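By Leopoldo Bañuelos
2019-03-16
Last updated: two hours after first post

We use cookies to remember your settings. By continuing to read you accept this.

Posting our budget planning for the cleaning arm in one place, as a few people asked how a company our size goes about it. Long thread, mostly money.

We clean guest bathrooms under contract. The biggest client is Istham, 300 rooms over two buildings. Turnover on the bathroom crew is bad and the contract runs long enough that a machine might pay for itself. Might. Nothing is ordered yet.

First thing I did was split the cost into what the vendor quotes and what the vendor doesn't. The quote covers the arm, the controller and the gripper. It leaves out the cart, spare fingers, the second battery, the training days, insurance, and whatever we pay an electrician.

On our sheet the second list came to a bit less than half of the first. I had it down as a small line called "extras" in the January version. Dulce Galindo does our books and she made me break it out row by row. She was right to.

We got 3 quotes. Costent was the cheapest up front but wants a yearly software fee, and the fee goes up after the second year. Carrillo was the most expensive and includes service visits. Firnside sits in between and would lease.

Lease or buy took up most of our February. Leasing keeps cash free and lets us hand the thing back. Buying is cheaper if we keep it four years or longer. I don't know if we'll want the same arm in four years, so I lean toward the lease. Dulce leans the other way.

Before spending on hardware we're spending a smaller amount on simulation. Eliseo Bermúdez builds the rooms on his desktop and runs the arm in them. It costs his hours plus one graphics card, and the card was the only thing I had to sign for.

What I want out of this stage is reach. Bathrooms are tight, and every arm on the quotes comes in more than one length. The longer one costs more and weighs more, and the weight decides which cart we need. If the short arm can work over a toilet tank from where it's mounted, we save on the arm and on the cart both.

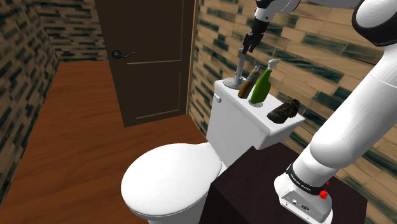 The other thing is clutter. Guests leave stuff on every flat surface and the crew moves it before they wipe. A person doesn't think about that step. For the arm it's most of the job, and it's what decides whether the basic two-finger gripper is enough or we pay for the adaptive one.

The adaptive gripper is close to a fifth of the whole quote from Carrillo. So I've told Eliseo to keep trying awkward items with the plain one until he's sure one way or the other. Tall and thin, round, soft, leaning on something else. If plain handles most of it, the crew can deal with what's left.

Mounting is still open. Eliseo has been putting the base on furniture height in the sim because it's quick to set up. In the buildings it would have to be a rolling cart with brakes, and the doorways at Istham are narrow in the older wing. Fulgencio Salinas is going over there with a tape measure before I talk to anyone about carts again.

Somebody asked about floor time. The plan is 16 rooms in the pilot, all on one floor, with one of our people in the room the entire time. That person's wages go in the budget in full. I've seen plans where the operator is counted as free labor – that's how you end up with a payback number that looks great and means nothing.

Training: Firnside charges by the day and wants two people in each session. Costent does it over video for no charge. I put paid training in all three columns so they compare evenly.

Spares: one full set of gripper fingers, one power cable, one teach pendant case. Skip the spare controller. Alcides Rengifo ran a packing line for years and told me he bought a spare controller once and it sat in the box until it was obsolete.

I also set aside 10 percent for things I haven't thought of. The bank didn't like that line and asked what it was for. I left it in.

Next step is the reach results from Eliseo, then the door widths, then I go back to the vendors for final numbers. I'd like that done by the end of March. If the short arm doesn't make it, the lease looks better still and I'll redo the sheet.

I'll post the blank version of the spreadsheet when Dulce has cleaned up the formulas.

Get new posts by email. Enter your address to subscribe to the newsletter. Unsubscribe at any time.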